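Traven Kuris 10 Rain Gauge

Home / Instruments / Rain and water / Rain gauges

Product code: KR-10
Availability: in stock, sent in two working days
Price: 267.00 EUR, VAT included

The Kuris 10 is a tipping bucket rain gauge for gardens, schools, small farms and local weather groups. It measures how much rain has fallen and how fast it is falling, and it keeps the readings in its own memory until you collect them. It was designed by Lindiwe Fourie and Eamon Ó Briain in our workshop, and it replaces the older Kuris 8, which we do not sell any more.

How it measures

Rain enters by the funnel at the top and goes down to a small bucket with two sides. When one side is full, the bucket tips, the water goes out at the bottom, and the other side begins to fill. Every tip is one step of 0.2 mm. The logger writes down the time of each tip, so you can see later if the rain came slowly through the whole night or in one short, strong shower.

In very heavy rain every gauge of this type loses a little water during the tip. The logger makes a correction for this. You may switch the correction off in the menu if you prefer to work with the raw numbers.

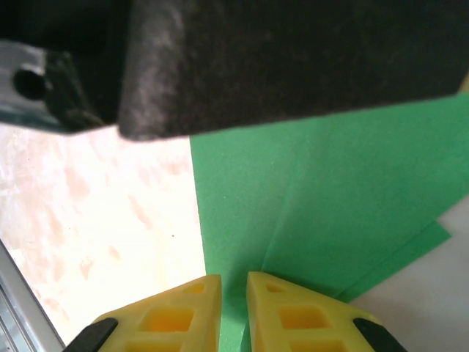 What is in the box

Rain gauge with funnel and leaf screen
Logger, fitted inside the body
Mounting plate with four screws
Spirit level
USB cable, 2 m
Two AA lithium batteries
Printed guide in English and Irish

The pole is not included. Any steel pole with an outside diameter of 38 mm will fit. If you do not have one, please see the Gill ground stake in the accessories below.

Technical data

Funnel diameter: 200 mm
Resolution: 0.2 mm per tip
Highest rain rate: 267 mm per hour
Memory: 20,000 tips
Height: 310 mm
Weight without batteries: 828 g
Working temperature: 1 to 50 °C
Battery life: 10 months in normal use

The Kuris 10 has no heater and is not made for snow. Snow will stay in the funnel and will be counted only when it melts, so the time of the reading will be wrong. For places with long winters we advise the Irkov heated model. It needs a mains supply.

Where to put it

Choose an open place, away from walls and trees. A good rule is that the distance to any object should be at least two times the height of that object. The top of the funnel must be level. Check it with the spirit level when you install the gauge, and again after strong wind. Do not fix it on a roof or on a fence, where the wind carries a part of the rain over the funnel.

On hard ground the drops can jump up and enter the funnel from the side. Short grass is better, or gravel.

Care

Clean the leaf screen once a month, and more often in autumn. Take off the funnel, lift the screen and wash it with clean water. Do not use oil on the bucket. Spiders like to make their webs between the bucket and the body, and even a thin web can stop the movement, so please look there first if the gauge shows no rain on a rainy day.

We recommend to check the calibration every year. You can do it at home with the measuring bottle (sold separately), or you can send the gauge to us. The service costs 38 EUR and the return post is included in this price.

Accessories

Gill ground stake, 1 m
Measuring bottle for calibration
Bird spikes, ring of twelve
Spare leaf screen
Spare bucket with magnet

Questions from customers

Can I read the gauge from inside the house?
Not with the standard logger. The radio version has the code KR-10R and it reaches 100 m in open air. Thick stone walls make this distance shorter.

Does it work with the software of the Kuris 8?
Yes, from version 4 of the software. Older versions will open the file but they show the wrong dates.

What happens to my readings when I change the batteries?
They stay in the memory. Only the clock must be set again.

Customer reviews

Niamh Tully
I have it since June and it agrees very well with my old glass gauge. The screws for the plate are a little short for my post, so I bought longer ones.

Ashraful Wickramasinghe
Good instrument for our school. The children download the file by themselves. I would like a bigger display on the logger.

Guarantee and returns

The guarantee is three years for the body and the bucket, and one year for the logger. Batteries are not covered. You may return the gauge in 30 days if it has not been installed outside. For spare parts or repair, please write to Kevin Mac an tSaoi in the service department and give the serial number, which is printed under the funnel.

Price and data last checked: 20/07/2026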